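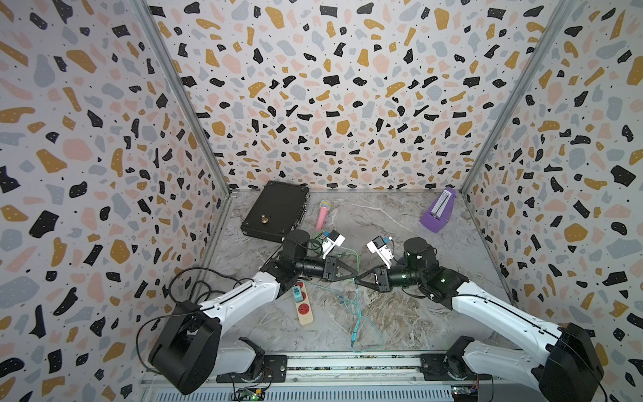
Gedodbridge Music Room Crew

Mechanical metronome and a pink mic, best way to store them together?

Asked by Hiyori Sakamoto

Hi all! I just took over the small gear for our practice group and I'm trying to get it sorted before everybody comes back in September. Right now I have a purple pyramid metronome, a pink handheld mic with a silver mesh head, and a black hard-shell briefcase that I'd love to use as the carry case for both of them. It's a flat kind of case, so I'm thinking the metronome would have to ride on its side, and I have no idea if that's bad for it. Does the pendulum need to be locked down somehow? And can the mic just go in next to it or is that asking for dents?

Also, the metronome lives on a hard, slick surface between rehearsals and I keep wondering if I should put something under it. My grandmother had one on her piano from 1949 and it sat on a little felt square the whole time I knew her, but she put felt under everything (including the phone).

I don't want to spend a lot. We have a bit of leftover foam from when the Skirkis keyboard came in, and I own scissors, so that's my budget!

2 people found this question useful

Answer from Rupert Gisler

I've hauled a wind-up metronome to lessons for 18 years, so here's what I do. Let the spring run down before you pack it. Leaving it wound for a car ride isn't the end of the world but I don't like it, and if the arm pops loose inside the case it'll tick away in there until you open it up. Slide the weight down low on the arm, tuck the arm under its catch if yours has one, and put the front cover on if it comes off separately. A lot of them get lost, mine included, and then I wrap a dish towel around the front and use a loose rubber band.

Lying on its side for a trip is fine. I wouldn't store it that way all summer. Mine came back from a long stretch in a closet with a limp, tick-TOCK, tick-TOCK, and the repair guy at Mayrhofer said it could be the storage or could be that it's old. Stand it up level when it gets home and listen to it for a minute.

Measure the case before you cut any foam. Those briefcases are shallower inside than they look, and a pyramid is fattest at the bottom. If you have to lean on the lid to get it to latch, it doesn't fit, and you want a different case.

Felt underneath is a good idea. It quiets it down a lot on a hard surface too.

Answer from Inès Guillot

Agree with all that, only adding the mic part. Keep them in separate pockets of foam with a solid wall in between, the mesh on a mic head dents if you look at it wrong. Trace the mic on paper first, cut the hole a little smaller than your tracing, and it'll grip nicely. I face the head away from the hinge but I couldn't tell you why, that's how my sister does hers. If yours takes batteries, pull them out before it goes away for more than a few weeks! I ruined one that way and I'm still mad about it.

Answer from Afaf Harb

just get a tote bag lol. Ours has been in one forever

Comment from Hiyori Sakamoto

Thank you!! Measuring tonight. Afaf, I have seen your tote bag and no.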